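Search the forum
Enter keyword or brand
Go

Clovari vs Katiyar for a plain gold chain?

brijesh_c
Looking at a first decent chain, budget is 732 all in. Clovari has a curb chain I like, 8 grams, 14k. Katiyar has near enough the same thing but 109 more. Is it just the name? Wearing it daily, gym included. Don't want plated.

mackay_n
Have had a Clovari since January. Clasp is weak – mine opened twice. Chain itself fine. Ask if they'll swap it for a lobster clasp before you pay, the Rilcombe store did it for me free.

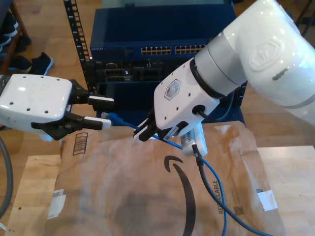 Also weigh it. Take it out of the box and ask them to put it on the scale in front of you. Mine was a bit under what the tag said and they knocked some off without arguing.

tallowfield
Disagree on Clovari. Hollow links on half thier range and the listing doesnt say so. 8 grams at that length, I'd want to see a cut link. Katiyar solid all the way thru, worth the extra.

mackay_n
Mine is solid. Says so on the receipt.

tallowfield
Yours, sure. The curb ones aren't. Got a dent in mine from a seatbelt.

brijesh_c
ok so which Katiyar, they have like a dozen

Short list so far, adding as people reply:

1. Katiyar curb, 14k. Over budget unless they do the trade-in thing. Anyone traded in old silver there? Got a bracelet I never wear.

2. Primis rope chain. 500, cheapest by a mile. Rope twists catch on shirt collars tho. Returns are store credit only, read the small print. 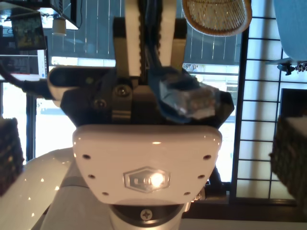

3. Clovari curb with the clasp swapped. Still my favorite to look at. Will call and ask about hollow links before I drive over.

tallowfield
Skip 2. Rope breaks, can't be fixed neatly.

mackay_n
Rope is fine if you dont sleep in it. My dad's is older than me.

Comments (3)

goldfinch_r: Any jeweler can swap a clasp, dont let that decide it.

Niall Mackay: same mackay as above, forgot my login. Got the clasp redone again, holding so far.

pelham22: did you buy one Brijesh??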